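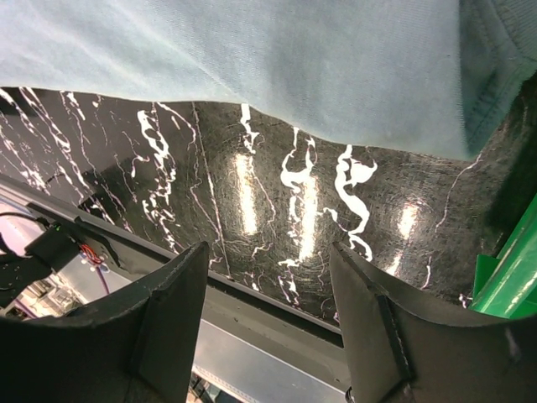
About Kasby

Kasby is a contract textile handling firm in Jutcombe. We receive, sort, fold and pack garments and household linen for retailers and hire companies. The site runs 2 shifts and has 11 folding stations, 4 of which are automated. Throughput in February was 3,371 items.

Automation at Jutcombe

The automated stations use two-finger grippers with a small camera close to the fingers. They lift cloth by the hem, align it and fold it to a set pattern. Woven and knitted goods have separate settings. Thick seams and bunched layers remain the main source of stoppages.

What changes for staff

Folding by hand is repetitive work for the wrists and shoulders. Staff at the automated stations now load stock, clear faults, inspect finished folds and record rejects. Each operator is trained on manual and automated stations and moves between them during a shift. Pay grades are the same for both. Gripper speed is set by the shift lead and may be lowered by any operator.

Training and contact

Operator training is run by Hwa-young Ok, process engineer. It covers safe stopping, gripper changes and basic wiring checks. Our second site, at Bralladow, folds by hand only. Visits to Jutcombe can be arranged through the site office.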